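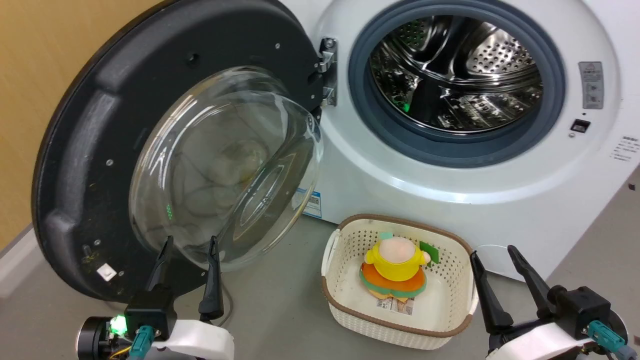

Figure 7.1 A two-armed robot at a front-loading washer, with the door open and one plush toy in the basket.

Chapter 7
Buying a Laundry Robot: Kits, Services, and the Fine Print

Up to now I've let you think about robots as things you build. You picked motors, you wrote control loops, you argued with your lab partner about cable routing (I know you did, I've read the lab reports). In this chapter we go shopping! A lot of people who work with robots never build one. They read a brochure, sit through a demo, sign something, and then live with the result for years. I want you to be good at that part too.

Laundry is my favorite case for this, and I'll stick with it all the way through. Everybody knows the job. You can run most of the tests in a dorm basement, and the machine you're serving was designed for people with hands, knees, and some patience.

Go back to Figure 7.1 for a minute and think about where the grippers have to go. The basket is on the floor and the drum opening is above and behind it, so the load has to come up and in. The door swings out to the left and takes its big glass bowl along with it, right into the space where a left arm would like to be. The drum is shiny steel, full of little holes and bright streaks of reflected light, and the window is clear and curved. If you did the depth camera exercises in Chapter 4, you're probably wincing already. And then there's a thin cable on the floor under the door. Cables like that never show up in a brochure.

7.1 Three ways to buy the same job

The offers in this chapter come from three suppliers, and they sell in three different ways.

Comlow sells a kit. You get two arms, two grippers, a mounting frame, and a box of connectors, and you supply the computer and your evenings. The parts list runs to 137 items, and I'd count them before you start, because the one that's missing will be the one you need on page 2 of the manual. What I like about the kit is that when a finger pad wears out you order a finger pad. What I don't like is that the software teaches exactly one door, hinged on the left, and leaves every other washer to you.

Vanier sells a finished product. It arrives on a pallet, somebody bolts it down, and it loads washers from Vanier's own approved list. If your washer is on the list, great, you'll be running by lunch. If it isn't, you're buying a washer too (and please put that in your cost table, which half my class forgets every year).

Itilby sells a service. You never own the robot at all. You pay by the load, with a minimum of 40 loads a month, and Itilby handles repairs and updates. I've gone back and forth on this one. It's a lovely deal for a small guesthouse that hates surprises and a pretty poor one for a place that's busy in March and dead the rest of the spring.

The last name you'll meet is Vlachou, which doesn't sell robots. Vlachou is a test lab that reviews them, and its load-and-unload procedure is the one we'll use in Section 7.4. The full procedure covers 1192 trials. Yours will be shorter, don't panic.

7.2 What does "loads a washer" mean?

All three suppliers say their robot "loads a washer." I asked each of them what that includes and got three different answers, so let's pull the phrase apart before we compare any prices.

Does the robot open the door, or does it expect to find it open? Can it pick a soft item out of a basket without dragging the basket along? What happens when a sleeve hangs over the rubber gasket as the door closes? Does it press the door home until the latch catches, and how does it know that it has? Who adds the detergent?

A single plush toy makes a nice first test item, by the way. It's squashy, it holds its shape well enough to be found again, and it has odd bits sticking out, like a tag or a care label, that a gripper may pinch by mistake. Pinching a label counts as a pick in Comlow's numbers. In Vlachou's it doesn't. You can see how two honest reports on one robot could come out pretty far apart!

I'd also read the care label yourself before anything goes in the drum. None of the three offers includes that step, and the contracts put a ruined item on the customer.

Before you go on

Pick a front-loading washer you can get to, and measure the height of the lower lip of the opening, how far the door sticks out when it's open, and the clear floor in front. Write down which side the hinge is on. Then do one load by hand, slowly, and note every moment when you used both hands at once. I found 5 of them on my own machine, and I'd have guessed two. Bring the notes to Section 7.3, where we'll hold them up against the reach tables from Comlow and Vanier.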